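Envase y embalaje, unidad 2
Apuntes de clase. Profesora: Souad Berrada

En la sesión anterior hemos visto los materiales. Hoy hablamos de la estructura de la caja pequeña, la que el cliente abre en su casa y muchas veces guarda.

Distinguimos el envase primario, que toca el producto, y el secundario, que lo agrupa o lo presenta. La caja de regalo es casi siempre secundaria. Por eso su cartón puede elegirse por el aspecto y por la rigidez, sin pensar en el contacto con alimentos.

Caja de tapa y fondo. Son dos piezas separadas. La tapa tiene que ser un poco más grande que el fondo; esta diferencia se llama holgura. Con poca holgura la tapa hace vacío y cuesta levantarla. Con demasiada, se cae cuando uno toma la caja por arriba.

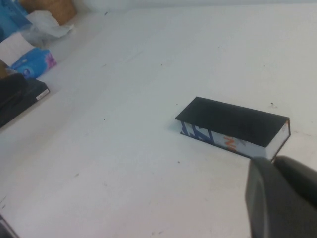

Figura 1. Caja pequeña con tapa negra mate y lateral blanco impreso en azul y naranja.

El color de la tapa pide atención. El negro mate es elegante, pero muestra las huellas y los roces del transporte. En los cantos puede aparecer el blanco del cartón si el papel no está bien doblado. En el caso Toltness, que leímos en clase, el taller rechazó 18 cajas de la primera prueba por este defecto.

El lateral es una superficie estrecha. Conviene poner allí poco texto y con un cuerpo de letra que se lea a distancia de brazo.

Para la próxima clase: leer el capítulo de Ching-wen Fung sobre plegado (hasta la página 20) y traer una caja desmontada, con sus medidas anotadas en milímetros. Quien no tiene caja puede pedirme una del muestrario Silteo.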